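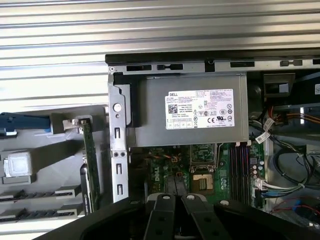

Desktop refurbishment and parts: frequently asked questions

What should be removed before I send in a tower?
Take out any discs, memory cards and USB sticks. Leave the power supply and motherboard fitted. Processors and memory modules can be sent separately in an anti-static bag, marked with the asset number.

Do you reuse the original power supply?
If it passes a load test, yes. The specification label must be legible. Units with a missing or defaced label are recycled whatever the test result.

What happens to an empty processor socket?
It is checked under a magnifier for damage and then covered. Please fit a socket cap before posting if you have one - most damage we see at the Lougher workshop happens in transit. 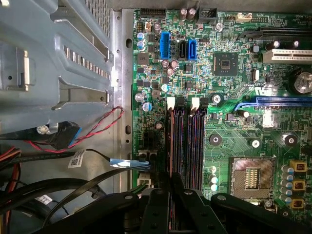
CABLES AND CONNECTORS

Can I send cables that are still attached to the board?
Yes. Do not cut cable ties or pull on the wires. SATA leads should be released by the plug, using the latch where there is one.

Are older PCI cards accepted?
Yes, in batches of up to 12. Larger batches go to our Folen store and should be booked in first.
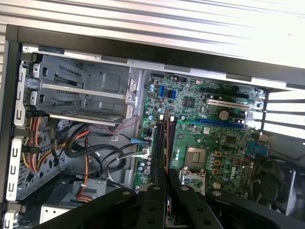 How long is a refurbished desktop guaranteed for?
The guarantee runs for 90 days from delivery and covers the motherboard, power supply and memory. Drives are covered by their own terms, which are listed on the order.

Who do I contact about a bulk collection?
Write to Ieuan Yorath at Nevell. The minimum for a free collection is 100 towers from a single address.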